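4.2 Do published reliability figures mean anything?

The claim most often repeated about the current crop of service pistols is that they will fire several thousand rounds without cleaning and without a stoppage. We set out to find where this claim comes from, and the answer is discouraging. Of the sources we traced, the majority led back either to a maker's own press material or to a single shooter reporting on a single pistol. Neither can bear the weight that buyers put on it.

Take the Trendano compact, which was launched with a stated figure of 2400 rounds between failures. The leaflet does not say how many pistols were fired, who loaded the magazines, what was counted as a failure, or whether the shooter was allowed to wipe down the slide between strings. A stoppage cleared by a slap on the base of the magazine may have been counted, or it may have been put down to the magazine and left out. Both habits are common in the trade. A reader who does not know which was followed cannot compare the figure with any other, and yet magazine reviews compared it with the Hirar figure in a table, side by side, as though the two had been measured on the same bench.

The Hirar number has troubles of its own. It was gathered by an importer's demonstration team at public range days, where worn springs were changed as a matter of routine. We have no complaint about changing springs. We do object to a figure that quietly includes it.

Our own trial was a modest one. We fired 3762 rounds through four pistols, two of each make, all bought over the counter. Ammunition was from one lot of 115 grain ball. Every interruption to firing was written down by a second person at the moment it happened, and the cause was argued over later.
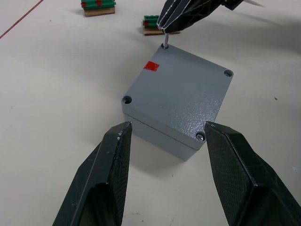 Figure 3. Metal enclosure with lid in place.

The results do not flatter either make, though they do not condemn them. Across the four pistols we recorded 48 interruptions. Over half were failures of the slide to lock back on an empty magazine, and here we ran straight into the problem that the makers' figures avoid. Three of our five shooters rest the thumb of the firing hand on or near the slide stop. When they were asked to move it, the fault nearly went away. Is that a fault of the pistol? A maker would say no. A person who has paid for a sidearm and holds it in the way that comes naturally may see things differently.

If the lock-back failures are taken out, the two makes cannot be told apart on our data. If they are left in, one looks a good deal worse than the other, and the ranking depends on which shooter happened to fire which pistol more often. We rotated shooters, but the October sessions were cut short by bad light after about 4 p.m. and the rotation was never fully completed. We would therefore advise against quoting any ranking from this section. We suspect that many published rankings would fall over in the same way if the session notes were released.

Sharifi's study of the Kinsella duty pistol is the nearest thing we have found to a proper test. Fereshteh Sharifi kept a full log of 1311 rounds from one pistol, including the state of the weapon at each stop and the number of the magazine in use. Nearly all of her trouble came from one magazine. Had the log not recorded this, the pistol would have gone down as unreliable, and had that magazine been thrown away on the first day it would have gone down as excellent. One pistol is still one pistol, and she says so herself, but the log lets the reader decide.

The Kinach endurance trial, which is cited more widely, gives no log at all. We wrote twice to ask for one. The second reply said that the raw sheets had been "summarised" and not kept. It may be that the trial was carried out with great care. There is no way to know, and we have left it out of the comparison in Section 5 - a decision that one reader of an early draft thought harsh.

We are also unsure how far any ball-ammunition trial speaks to hollow-point loads, which feed differently and cost too much for most testers to fire in quantity. Our remaining budget ran to two boxes per pistol. No stoppages were seen with them, and we attach no importance to that.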